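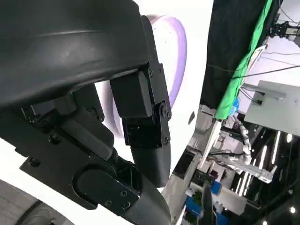
*Purple stripe on white, with the work area at right. Gornen Building.*

# Care of Shared Work Areas: Surfaces, Fasteners and Storage

Revised 21 July 2024

The following guidance applies to all shared benches and tables in the Gornen Building and may also be followed in a home workshop. It replaces the sheet issued in April. Questions should be addressed to Soo-ah Kwak in the Workshop Office, Room 54.

## White and light-colored surfaces

Light surfaces show pencil, rubber and metal marks soon after they are made, and most of these marks come off easily if they are treated the same day.

- Brush away dust and filings first. A cloth dragged over filings will scratch the finish.
- Wipe with warm water and a small amount of dish soap on a soft cloth, then dry with a second cloth.
- For black rubber marks, use a clean white eraser before trying any liquid.
- For tape residue, apply a few drops of cooking oil, wait 3 minutes, and wash the oil off with soap and water.
- Do not use scouring powder or steel wool. Both leave a dull patch that collects dirt and cannot be polished out.

Painted or printed stripes require more care than the plain surface around them. Alcohol and acetone may lift the color. Test any cleaner on a part of the stripe that is seldom seen, and wipe along the line of the stripe from one end to the other. Where the color has begun to flake, stop cleaning and report the damage.

Adhesive stripes that have lifted at the edge may be pressed back down after a little warming with a hair dryer on its low setting. If the edge lifts again, the strip should be replaced in full. Short patches seldom match, and they catch on sleeves and cloths.

## Small screws and loose hardware

Small screws are the items most often lost in the building. Place a shallow tray on the bench before any cover or plate is removed. A muffin tin serves very well at home, with one cup for each stage of the job.

Screws of different lengths should be kept apart even when the heads look the same. A long screw driven into a shallow hole can crack the part behind it. Where a plate is held by several screws, start all of them by hand, then tighten each a little at a time, working across the plate from corner to corner.

Check that the driver or hex key fits fully before turning. A worn hex key should be discarded; filing the end flat is acceptable if enough length remains. The Shin sets on the wall rack are for general use and must be wiped before they are returned.

Hardware left on a bench overnight is moved to the Clilel drawers beside the door. Unlabeled items are kept there for 40 days and then added to common stock.

## Black and matte finishes

Matte black housings, handles and covers pick up scuffs and fingerprints. A dry microfiber cloth is sufficient for routine care. Furniture polish should be avoided, as it leaves shiny streaks that are more noticeable than the original scuff. A soft, dry paintbrush will clear dust from joints and from the recesses around screw heads.

Disconnect any powered equipment before cleaning it, and keep all liquids away from joints and openings. Apply cleaner to the cloth and never directly to the part.

## Storage and walkways

Store items at the height at which they are used. Heavy cases belong on the lowest shelf, with their handles facing outward. Cords should be coiled loosely, tied with a fabric strap and hung up.

Zeva storage bins may be stacked no more than three high. Each bin must carry a label on the short side, written in block letters, giving the contents and the room number. Labels should be renewed when the contents change. Crossed-out labels will not be accepted.

Walkways are to be kept at least 40 inches wide. Carts and stools should be returned to the wall when work stops for the day.

## Supplies

Cloths, dish soap, erasers and blank labels are kept in the cabinet outside Room 54. Used cloths go in the covered bin. Oily cloths must be laid flat to dry outdoors, away from heat, before disposal.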